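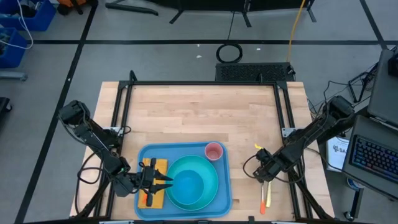
Testis (2-Disc DVD Edition)
Pultham Home Video
Directed by Latifa Tazi
Black and white, 86 minutes
In stock

Testis is the only feature Latifa Tazi directed, and this is its first release on disc. It is a small-town crime picture, told mostly indoors and mostly at night, with a good deal of talk and one very long train ride. The title is the Latin word for witness.

The story

Bensaid keeps the books at a salt works in the port town of Disar. Walking home in December, he sees the owner's son push a man off the loading dock. He tells the police what he saw. The next morning the body is gone, the night watchman swears the dock was locked, and the man Bensaid named as the victim has sent his landlady a postcard from the capital.

The police lose interest. The owner does not. He moves Bensaid to a better office, raises his pay and starts asking him to dinner. Bensaid's wife, who wants to leave Disar and needs the money to do it, would like him to admit he made a mistake. He very nearly does. Then an insurance investigator arrives by train with a photograph of the missing man and a list of dates that don't match.

The second half follows Bensaid and the investigator to the capital to find whoever mailed the postcard. The train section runs close to a quarter of the picture and is the part people remember. The two men share a compartment, don't trust each other, and gradually work out that each has been paid by the same person. The ending was changed after the first screenings. Both versions are included in this set.

The edition

The transfer was made from a fine-grain print, with one reel replaced from a second source that is softer and a little darker. You will notice the change just after the dinner party. Scratches and dirt were cleaned up where it could be done without smearing the picture. Some vertical lines remain in the dock scenes. The sound is the original mono and has light hiss in the quiet passages - we left it alone after trying a heavier filter that dulled the voices.

English subtitles were newly written for this release. They also cover the letters, the postcard and the newspaper headlines, which older subtitled tapes skipped.

Disc 1
Testis, release version, 86 minutes
Optional commentary by Latifa Tazi, recorded in two sessions and edited together
Original trailer

Disc 2
The first ending, shown in context with the scenes leading up to it
Interview with Latifa Tazi on casting and on shooting in a working railroad car
Six deleted scenes, without sound, with captions taken from the script
Location stills and poster gallery

Booklet
Cast and crew listing, a short essay on the salt works as a setting, and notes on the print sources. Stapled, printed in black and white.

Details

Format: DVD, NTSC, all regions
Picture: 1.37:1, full screen
Sound: mono
Language: French
Subtitles: English, removable
Case: standard black keep case with hinged tray
Packed weight: around 6 ounces
Catalog number: 685
Release date: January 12, 2018

Please note

The film is shown in its original shape, so there will be black bars on the left and right of a widescreen television. Do not stretch the picture to fill them. If the image looks wide and the faces look flat, check the aspect setting on your set or player.

The trailer comes from a worn print and has a few missing frames. The break in the sound during the deleted scenes is not a fault in the disc.

A few copies from the first pressing have the two discs labeled the wrong way around. The contents are correct. If you have one and want a replacement, send us your order number and we will mail new discs. You can keep the case and booklet.

Shipping and returns

Orders go out by first-class mail in a padded envelope. Sealed copies can be returned for a refund. Opened copies can be exchanged for the same title if a disc will not play - try it in a second player first if you have one, and wipe off any fingerprints.

Libraries and schools should use the institutional order form. The price on this page covers home viewing only, and public screenings need a separate license. Write to us with the place, the size of the room and whether you plan to charge admission.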